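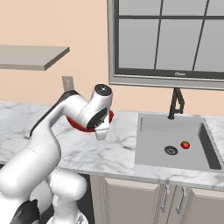 White-and-grey marble, the worktop most of you write to us about.

Worktop questions, answered

These are the questions that arrive at the Drudham workshop most often, usually by email and usually after the lemon has already been cut. If yours is missing, write to us. Khanyisile Masilela reads everything and replies to most of it, though not before her ten o'clock coffee.

Is marble a sensible choice for a kitchen?

Depends what you mean by sensible. Granite is sensible. Laminate is very sensible. Marble is a soft, slightly porous stone that reacts with vinegar, wine, tomatoes and most of what makes dinner worth eating. People have cooked on it for centuries all the same, and the kitchens survived. If a faint ring on the worktop will keep you awake, buy something else and sleep well. We sell plenty of something else.

What is the difference between a stain and an etch?

A stain is colour that has soaked in: coffee, oil, beetroot, that turmeric phase. It looks darker than the stone round it. An etch is a dull patch where acid has eaten a little of the surface. It has no colour to speak of and you see it best by crouching down and squinting towards a window, which every marble owner learns to do within a month.

It matters because the cures are different. You can poultice an etch until Christmas and it will still be an etch.

How do I get a stain out?

Mix bicarbonate of soda with water until it looks like thick yoghurt. Spread it over the stain, going a little past the edges. Cover with cling film, tape it down, leave overnight, then let it dry out uncovered before you scrape it off with something plastic. Rinse and dry. Oil stains often want a second go, and old ones a third. After that, ring us.

Please don't mix in anything you saw in a video. We have had a customer tell us about a paste involving toothpaste and gin.

Can you polish out an etch?

On a polished finish, small ones can be buffed with a marble polishing powder and a damp cloth, and a fair amount of elbow. On a honed finish you may not need to do anything, as the surface is already matt and the marks tend to blend in. Anything bigger than a saucer is best left to someone with a machine. We charge £40 for a visit to look at it, and knock that off the bill if you go ahead.

Honed or polished?

Polished is shiny, shows the veining well and resists stains a bit better. Honed is flat and soft-looking and forgives etching. Families with small children mostly choose honed. People who have been to a hotel recently mostly choose polished. We'll cut you a sample of each and you can be horrible to both of them at home.

Does it need sealing?

Yes. We seal every piece before it leaves, using Rolar, which is what we've always used and which smells like a new shower curtain for a day. After that, do the water test now and then. Put a spoonful of water on the stone and wait ten minutes. If it still sits there in a bead, leave the worktop alone. If there's a dark patch underneath, it's time to reseal.

Sealing slows staining down. It does nothing at all about etching, and we'd be grateful if you could tell your brother-in-law, who is sure it does.

How do I clean it day to day?

Warm water, a drop of washing-up liquid, a soft cloth, and then a dry one. The dry one is the bit people skip, and it's why they get streaks. Avoid anything that boasts about limescale or has a lemon on the label. Bleach is a bad idea. So are cream cleaners, and so is the green side of the sponge.

Can I put a hot pan on it?

The stone itself copes with heat fairly well. The sealant doesn't, and a sudden change of temperature can crack a slab that has a weak vein in it. Use a trivet. You were probably given three at your wedding.

Can I cut directly on it?

You can, in the same way you can cut directly on your car. It will scratch the marble and take the edge off your knife.

What about rolling pastry?

Here marble gets to be smug. It stays cool and takes flour nicely, and this alone has sold more slabs than our website ever did. Scrape up the dough with a plastic scraper and wipe down afterwards, paying attention to any butter.

How thick should it be?

We cut at 20 mm and 30 mm. The thinner one is lighter and cheaper and perfectly strong over a decent run of cupboards. The thicker one looks more serious and is better for overhangs. If you want it thicker than that, we can build up the front edge so it looks like a great lump of stone without needing a new floor underneath.

What does it cost?

A small single run in our plainest white, honed, with a straight edge, starts at £770 supplied and £970 fitted. After that it climbs according to size, edge detail, the number of holes you want and how dramatic you like your veins. Sink cut-outs are priced separately. So are upstands. We don't do sales, so you haven't missed one.

Why is your quote different from the one I got online?

Have a look for the word "from". Have another look for delivery, templating and the tap hole. Ours usually comes out close once those are added back in, and when it doesn't, the other firm may simply be cheaper. It happens.

What is an offcut and can I buy one?

Offcuts are what's left once somebody's island has come out of the slab. They're good for a bathroom shelf, a hearth, a pastry board or the top of a small cupboard. The list is refreshed every Monday and the nice ones are gone by lunch. We won't hold one on the strength of an email saying "might be interested".

Will my worktop look like the sample?

It will look related to the sample. Veins wander, and a piece the size of a paperback can't tell you what the other end of the slab is doing. Come and see the actual slab before we cut. We'll lay your template on it and you can decide whether that big grey streak goes behind the kettle or has pride of place. Couples should allow extra time.

Will there be a join?

If your kitchen has a corner, very likely. Slabs come in finite lengths and have to get through your front door. We put joins where the veins help to hide them and fill them with a matched resin. You will know where it is. Your guests won't, unless you show them, and you will.

How long does it all take?

Cupboards must be in, level and screwed down before we template. Once we have the template, allow two to three weeks. Fitting is normally a morning. In June and again before Christmas it's slower, as the whole county decides at once that it wants people round.

My fitter says the cupboards are level. Can you template today?

We'll bring our own spirit level, thanks.

Do you sell anything that looks like marble but isn't?

Yes, two. Trerkari is a quartz composite with a soft grey vein, hard to stain and quite hard to etch, though it dislikes hot pans more than real stone does. Mnguni is a porcelain slab, thin and very tough, with the pattern on the surface only, so chips show. Both are good. Both get asked about by people who then stroke the real marble for twenty minutes and sigh.

I've chipped the edge. Is it ruined?

No. Keep the piece if you can find it, and don't glue it yourself. Small chips can be filled and sanded. Worst offenders are cast-iron lids, followed by whoever was holding them.

Where are you, and can I just turn up?

Unit 4, behind the tyre place. The slab yard is open from 8.30 to 4.30 on weekdays and you're welcome to wander. Wear proper shoes. For a price, bring measurements, or at least a sketch with numbers on it. Quote reference 596 if you're asking about the honed white from the spring brochure, as there are two that look nearly the same and one of them is much dearer.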